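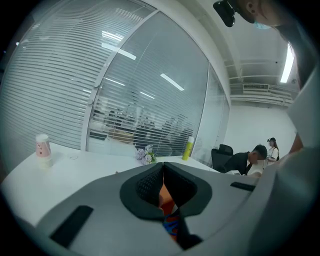 Paper cups on the desk.

Dastley Twilight Trail Run – progress report no. 2
To: Magnusson Community Sport Fund
From: Ivana Rivadeneira, event lead
Mar 19, 2018

Hi Oda, sorry this is a few days over. Numbers still moving when I started writing so I've frozen everything as of this morning. Same headings as your template, except I've merged 4 and 5 as they were saying the same thing.

1. Where we're at

On track overall. Entries good, course approved bar one section, medical cover booked, toilets not booked (see below). Spend is under at this stage but will catch up fast once the deposits go out.

Event is still the 7 km night run plus the kids' lap on the oval. We did look at adding a longer course through the Zorner land, as per your question in November. Not this year. The back half has no vehicle access and the ambulance people weren't keen. Will revisit after the event.

2. Entries

Main run capped at 2000. Early bird closed and went better than last year, mostly off the back of the school newsletters and the footy club putting it on their page. Second price tier is open now. Kids' lap is slow but parents always leave that one to the final fortnight, not worried.

The free places your grant pays for: 100 on offer, 70 taken. These went through the two high schools, the neighbourhood centre and the new arrivals group. The neighbourhood centre asked if a support person can walk with an entrant without paying. Said yes. Have assumed that's OK with the Fund, please shout if not.

Still to fill: the remaining places. The plan is to offer them to the Astport learn-to-run group, who train Thursday nights – sorry, scratch that, they've moved their night and I'm waiting to hear which. Either way they want in.

3. Course and permits

Council permit: in principle yes. Final one comes after they see the traffic plan, which is with the contractor.

Creek section: the boardwalk past the second footbridge is closed for repairs. Parks say it'll be finished well before us. I have a detour drawn up along the fire trail in case it isn't. The detour is a bit longer and a fair bit muddier, so the distance would need correcting on the website.

Lighting: runners bring their own head torch, compulsory. We're hiring towers for the start, the finish and both road crossings. Quote came in higher than budgeted, as the old supplier has stopped doing small events. Second quote requested.

Glow markers for the trail are ordered. Going with the reusable clip-on ones this time. Last year's stickers came off in the damp and we were picking them out of the scrub for weeks.

Neighbours: letterbox drop done for the streets by the oval. Two complaints so far, both about parking, both rung back. Marshals will keep the cul-de-sac clear for residents.

4/5. Safety, staffing and access

First aid: confirmed, two posts plus a roving pair on bikes. They want the gate code for the top fire trail in writing, I'm chasing the ranger.

Marshals: enough for the road crossings, short on the trail. The rowing club has offered a group in exchange for a donation to their boat fund. Cheaper than agency staff and they turned up last time. I'd like to move a bit of the admin line to cover it, see section 6.

Working with children checks: all sighted for the kids' lap people except one, who has applied.

Sweep runners are sorted. Radios borrowed from the SES unit again. There's a dead patch in the gully so one marshall there will relay.

Access: the kids' lap and the spectator area are on flat grass and will have a matting path from the car park. The main course isn't wheelchair accessible past the first crossing and we say so on the entry page. We got a fair email about this from a local dad who pushes his daughter in a running chair. Met with him. He suggested an out-and-back on the sealed shared path, same start, same medal, going off ten minutes early. Great idea and close to free. It's going in, subject to the traffic plan.

6. Budget

Sheet attached separately. Main points:

– Income ahead of forecast for the early bird tier.
– Insurance same as last year.
– Medals paid for and sitting in my garage.
– Lighting over, as above.
– Toilets: usual firm is already booked out that weekend. Have asked a Dastley firm and one in Astport. The Astport one can do it but charges travel. Will decide this week.
– T-shirts dropped. Was an optional extra, barely covered itself, and sizes were a nightmare.

Request: permission to shift unspent funds from Admin to Marshals. No change to the grant total. An email reply is fine for my records, don't need a formal variation unless you do.

7. Promotion

Fund logo is on the website, entry confirmation email and the banner proof. Banner proof had the old logo on it, fixed. Local radio has us pencilled in for a chat the week before. Happy for someone from the Fund to do it with me, otherwise I'll mention you by name.

Photos from last year are getting used everywhere. If you want any for your annual report, let me know and I'll send the full size ones. We have consent forms for the adults but not for every kid in the start line shots, so please check with me before using those.

8. Risks I'm watching

Weather, obviously. Cut-off for calling it is noon on the day. Cancellation wording is now on the entry page in plain English, last year it was buried and people were cross.

Boardwalk repairs, covered above.

Parking. Overflow is the primary school's lower paddock, which is fine dry and hopeless wet. If it's wet we go to the shopping centre and run a minibus. Minibus is on hold with the community transport people, no charge to hold it.

Me. I'm the only one who knows how the timing software talks to the entry list. Writing it down this month and doing a dry run with someone else at the keyboard.

9. Next steps before report no. 3

Traffic plan to council
Toilets booked
Second lighting quote in, pick one
Remaining free places offered
Gate code in writing
Walk the detour with the first aid lead
Shared path wave added to the website and the entry form
Timing dry run

Next report will be after the permit lands. If you'd like to come and walk the course before then, evenings are best and bring shoes you don't mind wrecking.

Questions from you still open at my end: the child safe policy (updated, needs one signature then I'll send) and the breakdown of entrants by postcode. The postcode thing I can do but only once entries close, the system won't export it part way throuhg.

Thanks Oda,
Ivana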